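Open day, bench 2
April 26, 2026

Doors at 10. Araba on the door, Darren and me on the arm, Roland talking. Bradley came in late with the spare power supply, which we didn't need.

Set-up
Kraft paper down over the whole tabletop, blue painter's tape for the grid. Taped it by eye and the lines wander a bit. Doesn't matter for the demo, but I'd use a straight edge if we were measuring placement error. Speed capped at 500 in the Tramen config – leave it there for anything with visitors near the bench.

Running it
One fitting stood upright in the middle cell, the small chrome piece lying flat in the cell to the right. Visitors picked which part went next and which cell it should go to. The kids went straight for the chrome one every time. It's harder to grip lying down and we had up to 6 misses on it before lunch. Darren lowered the approach height and it behaved better after that.
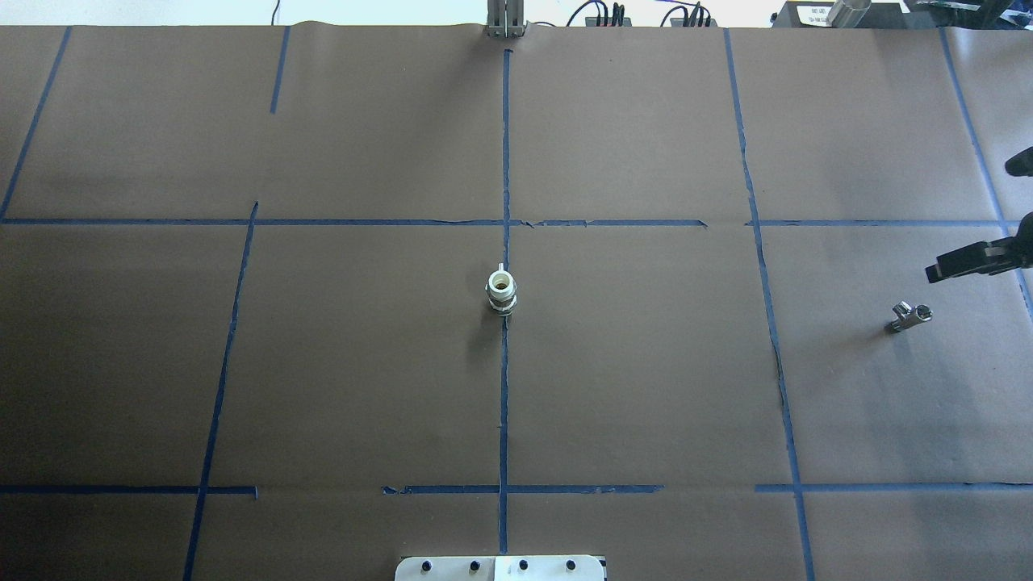
Questions we got
What does it cost (Roland dodged this). Can it do dishes. A fellow from Flultgate asked how we'd handle parts that aren't on the grid, and wants to come back with a box of his own.

To do
Re-tape the gaps before Tuesday's group. Send Imogen the Flultgate contact. Log the new approach height – Darren has it on a sticky note.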